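Materials and Surfaces, Unit 202
Handout 4: Scratches, scuffs and why metal goes dull

Notes by Oi-ling Hsieh

I've typed these up from what I said in the session, more or less, so they wander a bit in the same places I did. If you missed it, read these first and then chapter 19 of the reader, and don't worry about the sums at the end of the chapter because we're doing those together.

We started with the question Tahsin Cassim asked last time, about why a new steel sink looks like a mirror and an old one looks like fog. It's the same metal. You could weigh it and you'd hardly find a difference. What has changed is the very top of it, and I mean a layer so thin you'd struggle to feel it with a fingernail.

A smooth surface sends light off in one direction. If you stand in the right place you get all of it, and if you stand anywhere else you get almost nothing, so a polished thing looks very bright in one spot and quite dark next to it. Now scratch it. Every scratch is a tiny valley with two sloping sides, and each side throws light off at its own angle. Put thousands of them together, all pointing different ways, and the light goes everywhere. You get a bit of it wherever you stand. That's what we call dull, and I'd like you to notice that a dull surface may be giving back nearly as much light as a shiny one. It's just sharing it out.

I passed round the three spoons at this point (please, whoever has the third spoon, I'd like it back). The one that had been through the dishwasher for years had scratches in all directions. The one I'd rubbed with wire wool had them all going the same way, and you could see the bright streak swing round as you turned it. Makers do this on purpose and call it a brushed finish. It hides new marks well as long as they run along the grain, and shows them up horribly if they run across it.

Large sheets of bare metal that get a lot of use tend to end up with a mixture: long scratches from things being dragged, short pale scuffs from things being dropped, and cloudy patches where the fine marks are too close together to see one by one.

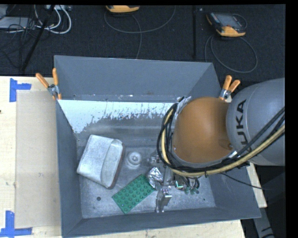

Page last changed: June, by O. Hsieh

On to hardness. The rule of thumb is that a harder thing scratches a softer thing, and people do tend to stop there. But cardboard is much softer than steel, and a steel shelf that has only ever had cardboard boxes on it will still lose its shine. The trouble is grit. Ordinary dust has grains of sand in it, and sand is mostly quartz, and quartz is harder than most everyday steels. The box is only the hand that pushes the sandpaper. I find this one useful at home, by the way – rinse the pan before you wipe it.

Paint and other coatings behave differently again. A coating can be scratched like anything else, but it can also chip, where a small piece lets go all at once. Chips happen mostly at edges, partly because coatings often pull thin there as they dry and partly because edges take the knocks. If you see a pale mark on a painted panel, work out whether it's a scratch in the paint, a chip down to whatever is underneath, or something that has rubbed off on to the paint from outside. A damp cloth will often settle the last one.

We then had the argument about the Pathirana method and the Manen method, which I enjoyed very much and which went on far too long. Short version for your notes: Pathirana measures how much light comes off the surface at a fixed angle, and Manen drags a fine needle across and records the ups and downs. The light test is quick and covers a decent patch. The needle test is slow and only tells you about one line, but it gives you real depths. Use the first for comparing samples and the second when somebody wants to know how deep the damage goes.

For next time, please bring one worn metal object, small enough to go on the desk. Look at it under a lamp from a low angle, then from straight above, and write a few lines on what changes. Tahsin has offered to bring his bicycle bell, so that's taken.

Reading: pages 32 to 38, and the Branmont sheet on finishes if you can get hold of a copy. The library one is out on loan to me. I'll return it before the next session.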